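Werkstatt-Tipps: Zweifingergreifer für den Küchenarm einstellen

Die folgenden Hinweise stammen aus dem Aufbau eines kleinen Greifarms in der Gemeinschaftswerkstatt Bidholm. Der Arm soll Vorräte aus einem offenen Fach nehmen und auf der Arbeitsplatte abstellen. Sie gelten sinngemäß für jeden Parallelgreifer mit elektrischem Antrieb und aufgeschraubten Fingerkuppen.

Unterlage und Befestigung

Die Grundplatte des Arms wird mit vier Schrauben M8 durchgehend verschraubt. Schraubzwingen reichen für erste Bewegungen bei geringer Geschwindigkeit, lockern sich aber bei wiederholtem Abbremsen. Nach den ersten Betriebsstunden alle Schrauben nachziehen. Unter die Grundplatte gehört keine Gummimatte. Sie dämpft zwar das Geräusch, verschiebt aber den Nullpunkt, sobald der Arm weit ausgestreckt ist.

Die Arbeitsfläche sollte matt und einfarbig sein. Glänzende Platten erzeugen Spiegelungen, die eine einfache Kantenerkennung als Objekt auswertet. Wer keine matte Platte hat, legt einen Bogen grauen Fotokarton aus und fixiert ihn an den Ecken mit Kreppband.

Fingerkuppen

Gedruckte Kuppen aus PLA sind für glatte Blechdosen zu hart. In Bidholm hat sich TPU mit Shore-Härte 85A bewährt, gedruckt mit 12 Prozent Füllung und drei Wandlinien. Die Innenseite wird mit Isopropanol entfettet, danach nicht mehr mit bloßen Fingern berühren. Sharada Thevar klebt zusätzlich einen Streifen Moosgummi auf, 2 mm stark. Bei Papieretiketten ist das von Vorteil, bei feuchten Gläsern saugt sich der Streifen voll und muss getauscht werden.

Die Befestigungsschrauben der Kuppen nur mit mittelfester Schraubensicherung einsetzen. Hochfeste Sicherung lässt sich ohne Heißluft nicht mehr lösen und verformt dabei den Druck.

Anfahrt in der Simulation prüfen

Jede neue Greifposition wird zuerst simuliert. Das kostet wenige Minuten und erspart verbogene Finger. Als Testkörper genügt eine flache Konservendose: Sie ist breiter als hoch und verzeiht damit keine falsche Anfahrhöhe. Die Öffnung der Finger vor dem Absenken so wählen, dass auf beiden Seiten deutlich Luft bleibt.

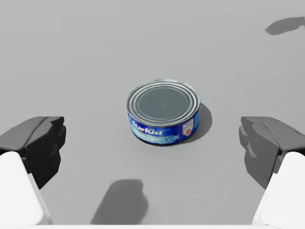 Simulation: Thunfischdose mittig zwischen den geöffneten Fingern, noch ohne Kontakt.

Beim Prüfen der Ansicht auf die Schatten achten. Sie geben einen brauchbaren Hinweis auf die Lage des Greifers, ersetzen aber keine Abstandsmessung. Für die Messung im Programm den Abstand zwischen Kuppeninnenseite und Dosenrand auf beiden Seiten ausgeben lassen. Weichen die Werte um mehr als 1 mm voneinander ab, die Zielposition korrigieren und nicht die Fingeröffnung.

Die Masse des Testkörpers muss eingetragen werden. Viele Modelle kommen mit einem Vorgabewert, der zu einem massiven Block passt. Dosen wiegen und den Bruttowert verwenden. Den Reibwert zunächst niedrig ansetzen: Ein Griff, der mit 0,4 hält, hält an der echten Dose meist auch.

Greifkraft und Geschwindigkeit

Der Servo von Gevbridge, Ausführung Killivgate, wird über einen Zahlenwert begrenzt. Mit 4000 rutscht die Dose nicht, das Etikett bekommt aber Druckstellen. Bienvenido Layug hat den Wert in kleinen Schritten gesenkt und ist bei 3652 geblieben. Die Zahl gilt nur für diese Kuppen und dieses Netzteil; nach jedem Umbau neu ermitteln.

Vorgehen:

Dose greifen und 50 mm anheben.
9 Sekunden halten.
Absetzen und Etikett auf Abdrücke prüfen.
Grenzwert senken, bis die Dose rutscht, dann zwei Schritte zurück.

Bei flachen Dosen seitlich am Mantel greifen, möglichst auf halber Höhe. Ein Griff am oberen Falz wirkt sicher, kippt die Dose aber beim Absetzen. Die letzten Zentimeter vor der Platte mit einem Viertel der normalen Geschwindigkeit fahren.

Kabel und Reinigung

Das Kabel zum Greifer mit einer losen Schlaufe am Handgelenk führen. Kabelbinder nicht direkt am Drehpunkt setzen. Wir verwenden Klettband von Treloar, 10 mm breit, das sich bei der Reinigung ohne Werkzeug öffnen lässt.

Kuppen nach Arbeiten mit offenen Lebensmitteln abnehmen und von Hand mit Spülmittel waschen. Gedruckte Teile haben Rillen, in denen Reste haften, und sind für direkten Kontakt mit Lebensmitteln nicht geeignet. Der Arm bewegt deshalb nur geschlossene Verpackungen.

Vor jedem Eingriff am Greifer die Versorgung trennen. Der Not-Halt allein genügt nicht, der Servo behält bei unserem Aufbau seine Haltekraft.

Offene Punkte seit Mai: Halterung für die zweite Leuchte, Endschalter an Achse 2, Ersatzkuppen in schmaler Ausführung für Gewürzgläser.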